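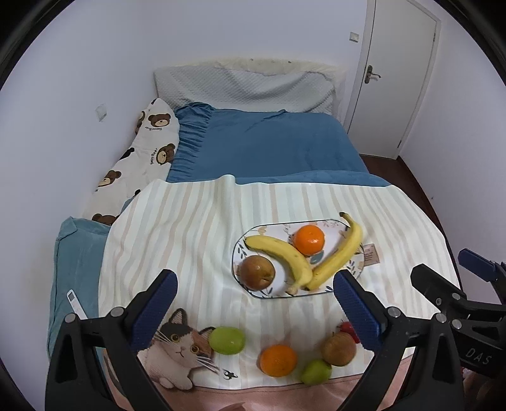

Fruit-to-plate task, bedroom setting, two hand-held grippers.

Household and Shop-Floor Chores: Frequently Asked Questions

Maintained by Rawan Khoury and Fouad Srour, Flarken. Last revised 15 October 2024.

Can a machine do household chores yet?

Some of them, under conditions. Floor vacuuming has been a product for years. Dishwashing has been one for longer, if a person loads the machine. General tidying, meaning objects of mixed shape picked up in a room that was not prepared for it, is still a research problem. We have working demonstrations. We do not have anything we would leave running in a stranger's home.

Why is fruit used so often as a test?

It is cheap, it is sold everywhere, and the shapes differ. A banana has to be approached across its width. An orange can be taken from almost any side but rolls if one finger arrives early. A policy that has learned only one of these usually fails on the other.

Who holds the grippers?

A person, one in each hand. The operator performs the chore with the same type of finger the robot arm will use later, and the recording is used for training. No arm is needed on site, so the work can be done in apartments, stock rooms and kitchens.

How many demonstrations does one task take?

For a single plate and a fixed set of objects, our Polo policy was trained on 170 demonstrations. Moving it to a second room took 181 more. Those figures apply to that task only. Please do not scale them up to estimate a whole kitchen.

What success rate should I expect?

Ask first how success was defined. In our reports a trial passes if every object ends up on the plate and none has been dropped from above rim height. Nudging a piece into place with the side of the finger is allowed. Other groups score each pick separately, and the two kinds of number cannot be compared.

Does the gripper damage soft items?
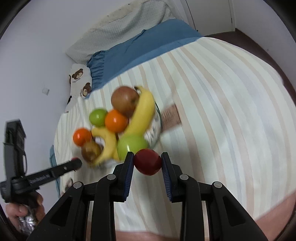

Grip force is the setting we get wrong most often. Too little and the object slips during the lift; too much and the skin is marked, which may not show until the next day. The ribbed pads spread the load, but the width of the contact still matters. With a round, dark red piece like this one, pinched at its two sides by the narrow upper ends of the jaws, the contact area is small and the hold depends on both jaws meeting the fruit near its widest part. If they close above that line, the piece tends to squeeze out downward. Carla Bataineh keeps our table of closing widths – send her the object diameter and she will reply with a starting value.

Why work on a bed and not on a table?

We do both. Cloth over a mattress gives way under the fingers, it wrinkles, and a plate set down on it may tilt. A hard table hides errors in approach height because the fingers simply stop against it. Policies trained only on tables did poorly for us on soft surfaces. The reverse was less severe.

Do patterned fabrics confuse the system?

They can. Stripes and printed animals add edges that an object detector may report as objects. We leave them in. A home will have them too, and a policy that needs a plain gray background has limited use.

Is the shop floor any easier?

In most respects, yes. Lighting is fixed, parts repeat, and people can be kept out of the work area. Bin picking of rigid parts is routine. Cable routing, bagging and anything with film or foam is not. The Zamero trial, a packing line with 17 part types, ran without a person for the rigid parts and needed one for the bags.

What about two-handed chores?

Folding, opening jars and holding a bag while filling it all need coordination between arms. Recording with 2 grippers solves the collection side. The control side is slower going. Timing errors between arms add up, and a retry by one arm often spoils what the other is doing.

When can I buy one?

We do not sell hardware and do not give dates. Rima Akl will post results from the next round of soft-surface trials in November. Questions about the gripper drawings go to Marwan Sabbagh at Awwad – allow a few working days for a reply.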